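Three bugs, one cable and a lot of clear plastic

1 March 2022

I promised Veerle I'd write this up while I could still remember it, so this is mostly for her, and for anyone else who's been fighting with wrist cameras and see-through things. If you came for the Doltix keyboard posts, sorry, there's another one on the way!

Quick catch-up. I've been rewriting the picking side of Lurow, our little planner, for the kitchen tasks. Lurow gets a guess of where the object is, plans an approach, and hands over to a small closed-loop bit at the end that steers from the wrist camera alone. The old handover was a fixed distance, 25 cm out, and I'd been a bit smug about how simple it was. Then we moved on to glass.

The trouble with a clear jar is that the depth goes right through it. Lurow was finding the round white things inside, drawing a lovely tight box round them and planning a grasp as if the glass didn't exist. On the log it looked perfect. Confidence through the roof, no collision warnings, off we go. I hit pause on more runs than I'd like to admit.

What I do now is fairly crude. If the depth patch and the colour edges disagree over a big enough area, the whole lot gets wrapped in a fat "don't trust me" volume and the planner has to stay outside it. The bright line along the curve of the glass is a really good clue, as long as you don't smooth it away first (I was smoothing it away first).

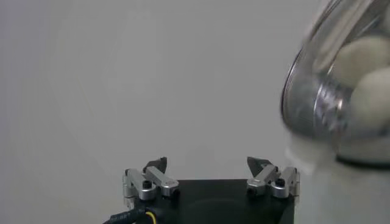

Getting the gripper out of its own view

Next job, the self-mask. With the fingers wide open, the links and black tips take up a fair chunk of the bottom of the view, and the segmenter loves to call them objects. We had a static mask for that, painted by hand by Lilla Hegyi ages ago, and it was fine for the fingers. It knew nothing about the black cable or the yellow wire beside it.

So the yellow wire kept turning up in the object list as a brand new thing to pick up. 449 detections in one afternoon's log, all the same wire! It shifts when the wrist turns, so a mask that's right in one pose is wrong in the next. I tried making the mask bigger, which worked and also ate a useful corner of the picture.

The fix that stuck was to build the mask from joint state for the fingers, and for the cable and wire keep a running average over the last 40 frames. Anything that stays put in the camera while the arm is moving must be travelling with us, so out it goes. It's an old trick and I should have reached for it on day one. One warning if you copy it: don't update the average while the arm is standing still, or it'll cheerfully mask out the table.

Shiny things were the next headache. A steel pot gives you bands of light that slide about as you move, and the tracker hangs on to them like they're painted on. The pose estimate for the pot wandered sideways while the cooker under it stayed put. I've switched to tracking the cooker body and hanging the pot off it as a child. There's a barcode sticker on the white part that makes a smashing feature, plus the groove going round.
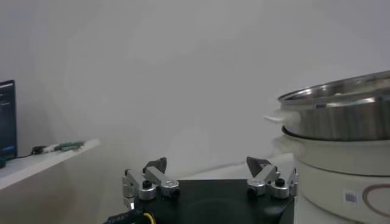

Open gripper next to the cooker. The sticker low down on the white body is what the tracker holds on to now.

You do lose the pot if somebody lifts it out, of course. For that there's a check on the rim: if the curve isn't where the cooker says it should be, the link gets dropped and we start again from scratch. It adds 2 frames of delay and I can live with that.

Veerle Dierckx reckons I should do the whole thing with a learned model and be done with it. She's probably right, and Kekport has the compute for it, but I like being able to open a config file and see why the arm did something daft.

Then there's plastic film, which I have saved for last because I still don't like my answer. Film has no proper edges, it bulges, it catches the light in one crease and disappears everywhere else. Put a soft beige blob behind it and the estimated outline swims from one frame to the next. My grasp check was comparing the object outline before and after closing, so it threw a wobbly and reported a miss with the thing sitting right between the fingers.

I've dropped the outline from that check completely. It goes by finger gap and motor current now, and the camera only gets a vote when the image is sharp enough to deserve one.
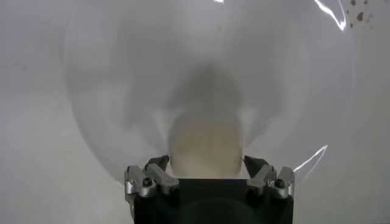 Still on the list

The sharpness score is too easily fooled by glare, so a single bright streak can make a hazy view look crisp. Lilla has an idea about scoring in tiles, and I'd like to try that before touching anything else.

Little specks also get promoted to objects now and then. A minimum size would sort it, but then we lose small screws, and Major (our other test set) is full of small screws.

I need to move the handover distance into the task file as well. Glass wants it further out and the pot wants it closer in, and I'm fed up of editing a constant and forgetting to put it back.

I'm hoping to have the lot merged by May. The mask code is tidy enough to share already, so shout in the comments if you want it and I'll pop it up somewhere.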